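Weerakoon 公寓公共休息室与图书角安全检查表（附备注）

检查范围：一层休息室、图书角、两室之间的过道、储物间门口
检查时段：下午三点开始
检查人：Shanthi Weerasinghe、Habibur Karunaratne
陪同：Binta Isah（图书登记）
抄送：Arif Kanagaratnam
上次检查：六月

填表说明
结果栏只填“合格”“需整改”“观察”“未查”四种。“观察”指目前可以继续使用，下次检查时必须再看一遍。备注写在每一条后面，写清位置和现状，不写推测。整改期限由楼层负责人填写，检查人不代填。

一、入口与过道

1.1 入口门能完全打开，开门时不碰到家具
结果：合格
备注：门后原来放的伞架已经移到墙角。门吸有一点松，不影响使用，已顺手拧紧。

1.2 过道净宽足够两人错身
结果：需整改
备注：靠储物间一侧堆了纸箱，箱内是换下来的旧窗帘。Binta 说窗帘还要留着给楼上试尺寸。可以留，但不能放在过道里。当天先挪进储物间，位置临时。

1.3 地面平整，无翘边、破损、积水
结果：观察
备注：图书角门槛处的压条有一端微微翘起，穿拖鞋的人容易绊到。用手能按平，松手又起来。报修单已填。

1.4 过道照明
结果：合格
备注：声控灯反应偏慢，走到中间才亮。六月那次也是这样写的，仍然可以接受。

1.5 疏散指示图张贴在位，内容与现状一致
结果：需整改
备注：图上的储物间门还是旧位置。新图由 Arif 安排，打印后贴在同一处，旧图取下，不要叠着贴。

二、沙发与座椅

2.1 沙发摆放稳固，四角着地
结果：合格
备注：单人椅中有一把右后脚缺脚垫，坐上去轻微晃动，已补上。大沙发推不动，没有问题。

2.2 沙发面料无破口、无外露填充物
结果：合格
备注：大沙发的坐垫和靠垫逐块翻看，缝线完整。扶手内侧有一小段跳线，长度不到一指，没有裂开，剪掉线头即可，不要用力扯。

2.3 沙发缝隙内无尖锐物、电池、药片等
结果：需整改（当场处理）
备注：缝里找到一枚回形针、一支没有笔帽的圆珠笔、一枚发夹。全部取出。建议每周吸尘时把垫子掀起来，不要只吸表面。Habibur 提到上一轮也在同一条缝里找到过笔。

2.4 沙发与电暖器、插线板保持距离
结果：合格
备注：电暖器现在收在储物间。天冷以后重新摆出来时，要离沙发和书架至少一米，不允许把毯子搭在上面烘。

2.5 靠垫、毯子清洗标签可辨认
结果：观察
备注：毯子的洗标已经磨得看不清。暂按冷水轻洗处理。沙发套能不能拆洗，Isico 那边还没有回复，回复之前只做表面清洁，不用漂白剂。

2.6 沙发周边不长期堆放书刊
结果：观察
备注：从沙发上看完的书常常顺手靠在垫子边上。薄的平装书滑进垫子之间不容易发现，坐下去会把书脊压折。厚书掉到地上则是绊脚的问题。Sandamali Selvanayagam 提出在沙发旁加一个矮书篮，同意，尺寸以不占过道为准。

三、书架

3.1 书架已固定在墙上，摇动无松脱
结果：需整改
备注：靠窗那一组上方固定件少一颗螺丝。用手推上沿，能感到前后移动。整改之前，最上层清空，并且不许小孩靠近攀爬。Tosisden 的安装说明要求两侧都固定，现在只有一侧是紧的。

3.2 层板无明显下弯
结果：观察
备注：中间一层放的是画册和合订本，层板中部已经有弧度。先把重的移到底层，下次再量。不要在同一层前后放两排书。

3.3 重书在下，轻书在上
结果：需整改（当场处理）
备注：词典原来放在最上层，已经移到底层右侧。

3.4 书架顶部无杂物
结果：合格
备注：六月时顶上有花盆，已经撤走。

3.5 取高处图书的踏凳
结果：合格
备注：踏凳防滑条完整，折叠扣能锁住。使用后请折好靠墙，不要留在书架前面。

四、图书状况（抽查）

抽查方法：登记册现有 1,479 册，本次抽查九册，由 Binta 从不同层取出。看四处：封面、书脊、标签、内页。发霉、有虫、有订书钉外露的一律先下架。封面旧不算问题。

4.1 装订牢固，无脱页
结果：八册合格，一册需整改
备注：需整改的是一本旧菜谱，中间脱了两页，页码都在，可以修。修书用白胶，用量要少，压一夜再上架。不要用透明胶带，时间长了会发黄变粘。

4.2 无霉斑、水渍、异味
结果：合格
备注：靠外墙那一侧的书摸起来偏凉，暂时没有发现霉点。雨季期间除湿盒照旧放。除湿盒里的水要倒进水池，不要倒进花盆。

4.3 无外露金属钉
结果：合格
备注：骑马钉的小册子另外看过，钉脚都是折平的。

4.4 标签在位，不遮挡书名
结果：合格
备注：以《机器人感知系统设计及应用》为例，封面以白色为主，右上方贴着灰色小标签，书名没有被压住，左下角的二维码也露在外面。其他书照这个位置看齐即可，已经贴歪的不必撕下重贴，撕的时候容易带掉封面纸。

4.5 薄本平装书的存放
结果：观察
备注：薄书立放时如果两边没有依托，几天就会弯。书架上用书挡夹住；在沙发上看的时候，临时靠在垫子上可以，看完放回。绗缝的垫子表面软，书立不太稳，不要当成固定的放书位置。

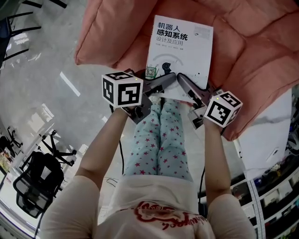
五、电气与充电

5.1 插座面板无松动、无焦痕
结果：合格
备注：逐个看过。窗下那个面板有划痕，只是外观。

5.2 插线板数量、位置合适，无串接
结果：需整改（当场处理）
备注：电视柜后面有一个插线板接在另一个插线板上，已拆开。多出来的一个交给 Arif。休息室内插线板今后只允许直接接墙上插座。

5.3 线缆不横穿走动路线
结果：观察
备注：凡是坐在沙发边使用带线的东西，线要顺着沙发或者墙走，不要在膝盖前面拉直。起身之前先看脚下。用完收线，线圈不要绕得太紧。落地灯的线已经用线夹固定在墙脚。

5.4 充电器用后拔下
结果：需整改
备注：检查时有一个手机充电器空插着，没有人认领，拔下放在登记台。请在插座旁边贴一张提示，字大一些。

5.5 落地灯、台灯
结果：合格
备注：灯罩与灯泡之间有足够空隙。灯泡瓦数没有超过灯座标注。阅读位光线够用，傍晚以后建议把落地灯也打开，不要只靠顶灯看小字。

六、消防与应急

6.1 灭火器在位，压力正常，未过期
结果：合格
备注：指针在绿区，销子完整。瓶身有灰，已擦。

6.2 烟感测试
结果：合格
备注：按测试键能响。隔壁住户在家，事先敲门告知过。下次也要提前告知。

6.3 应急灯
结果：未查
备注：需要断电才能测，当天有人在用洗衣机，没有断。由 Habibur 另外安排时间，测完把结果补在这一行，不另开新表。

6.4 急救箱
结果：需整改
备注：创可贴还有，消毒棉片包装破损，弹性绷带缺。补货清单已经交给 Arif。箱子上的钥匙不要再放在别处，就挂在箱子侧面。

6.5 休息室容纳人数
结果：合格
备注：墙上写明同时使用至多 8 人，检查时没有超过。放电影的晚上由当晚借用人自己掌握，门口要留出来。

七、清洁用品与通风

7.1 清洁剂存放在上锁的柜子里，标签清楚
结果：需整改
备注：柜门锁好用，但里面有一瓶分装的液体没有标签。闻起来像玻璃水，不能确定，按不明液体处理，已取出。今后一律不分装到饮料瓶里。Pladus 地面清洁剂的原瓶放在下层，盖子是拧紧的。

7.2 窗户能开启，限位器有效
结果：合格
备注：左侧那扇偏紧，滑槽里有沙，刷过以后好些。

7.3 空调滤网
结果：需整改
备注：灰厚。取下冲洗，晾干再装。装之前看一下卡扣，右边那个比较脆。

7.4 沙发除尘
结果：观察
备注：浅色、粉色一类的布面容易看出脏，有人习惯用湿巾直接擦，擦完会留一圈印子。先用软刷头顺着缝线吸，绗缝凹下去的地方最容易积灰，再处理局部污渍。处理前在背面试一小块。

7.5 垃圾桶
结果：合格
备注：有盖，每天清。纸杯里有水的请倒掉再扔。

八、待办汇总

书架固定螺丝：最优先。Habibur 负责，修好之前靠窗那组最上层不放书。
过道纸箱：已临时移走，请 Binta 给窗帘找一个长期位置。
门槛压条：已报修，等师傅。报修期间贴黄色胶带提示。
疏散图：Arif 负责换新。
急救箱补货：Arif 负责。
无标签液体：Shanthi 负责处理，不要倒进厨房水池。
空调滤网：谁先有空谁洗，洗完在表上签名。
矮书篮：Sandamali 负责选，选之前量一下沙发扶手到过道边线的距离。
旧菜谱：Binta 修，修好前在登记册上注明“暂不外借”。

九、补充意见

Binta Isah：沙发上看过的书请放回原来那一层。记不清是哪一层的，放登记台，不要塞进最近的空位。抽查时有一册就是这样找了半天。

Shanthi Weerasinghe：同意上面的意见。另外，检查表去年的版本把沙发和书架写在同一条里，问题容易漏，这一版已经分开，以后请用这一版。

Habibur Karunaratne：书架螺丝需要膨胀管，墙是空心砖，普通的挂不住。我手上有合适的，工具借到就装。装完请另一位来推一遍，不要由我自己验收。

Arif Kanagaratnam：收到。急救用品和插座提示一起办。多出来的插线板开关接触不良，不再发放，直接报废。

复查时先看第三部分和第五部分，应急灯的结果补齐后由 Shanthi 签字归档。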